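Section 4. Teaching a sorting task by remote control

This section assumes you have finished Section 3 and that both arms on your Trelteo station go home without complaint. If one of them complains, go back to Section 3. It will not get over it.

You will be driving the arms from the hand controllers while the station records everything you do, including the parts you would like to forget. The sample task is "bricks to bins." It sounds like a job for a four-year-old, and a four-year-old would finish sooner.

4.1 Before you record

1. Put the open bins in a column near the middle of the table, where both grippers can get at them.
2. Tip the toy pieces out on the tabletop beside the bins. Do not arrange them. A robot taught on a tidy table will expect a tidy table for the rest of its life.
3. Check that each arm's cable has enough slack to follow the wrist.
4. Open the Medov console and pick New Task. Type a name you will still understand in October. "test2_final_NEW" is taken, by everyone.
5. Set the episode limit to 300 seconds.
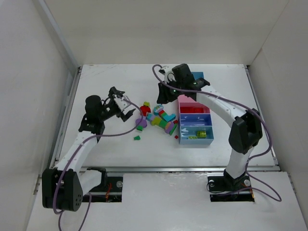

Figure 4-1. Both arms over the work area, with loose pieces next to the bins.

CAUTION: Keep hands, sleeves and coffee off the tabletop while the arms are live. The stop button goes next to the person driving, within reach, and not under the keyboard.

4.2 Recording a demonstration

1. Pick up the hand controllers and hold still until the console shows READY. The arms will copy whatever your hands are doing at that moment, so this is a poor time to wave to a colleague.
2. Press the left pedal to start the episode.
3. Drive one gripper over a piece, come straight down, close, and lift.
4. Carry the piece to a bin and let go above it. Dropping is fine. Throwing will be learned too.
5. Keep the other arm out of the way, or give it a piece of its own.
6. Go on until the table is clear or the time limit ends the episode for you.
7. Press the left pedal again to save, or the right pedal to discard.

NOTE: Pick one speed and live with it. New drivers creep up on the first brick like it might bite and are flinging things by the tenth, and the model averages the two into something nobody wants.

NOTE: If you miss a grab, back off and try again in the same episode. Recoveries are worth keeping. Long pauses while you mutter at the gripper are not -- the robot will learn the pause and leave out the muttering.

4.3 Checking the wrist view

Play back each saved episode from the wrist cameras before you record the next one. The overhead view flatters everybody. At the wrist you can tell whether the fingers block the thing you are reaching for, and whether the other arm is working in the same patch of table.

1. Select the episode and press W to switch views.
2. Step through each grab. The piece should be in sight right up to the moment the fingers close.
3. Where the second gripper comes into view, check that the arms stay clear of each other.
4. Mark the episode Keep or Drop. There is no Maybe. We took it out after error 1845, which was a disk full of Maybes.

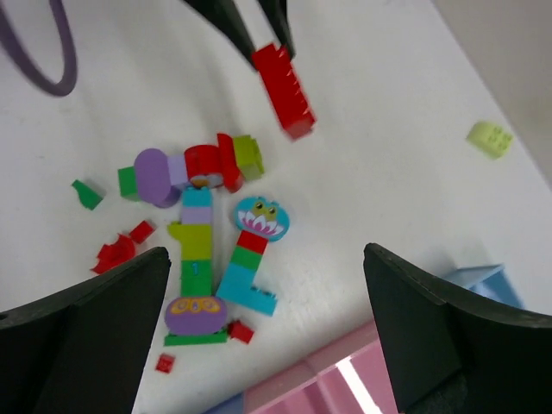
Escobedo adds that the arm doing the carrying should have the right of way every time, and that the drivers should agree on this before the pedal goes down. Two people with one controller each will otherwise be very polite to each other for most of an episode, and then both go for the same brick.

4.4 How many episodes

Record 300 kept episodes before you start training. Stir the pieces by hand between episodes, with the arms parked and the console showing SAFE. Change drivers when the grabs get sloppy.

If playback stutters or the two wrist views drift out of step, stop recording and go to Section 6, Clock Sync. Episodes saved after the drift began should be marked Drop, even the good one.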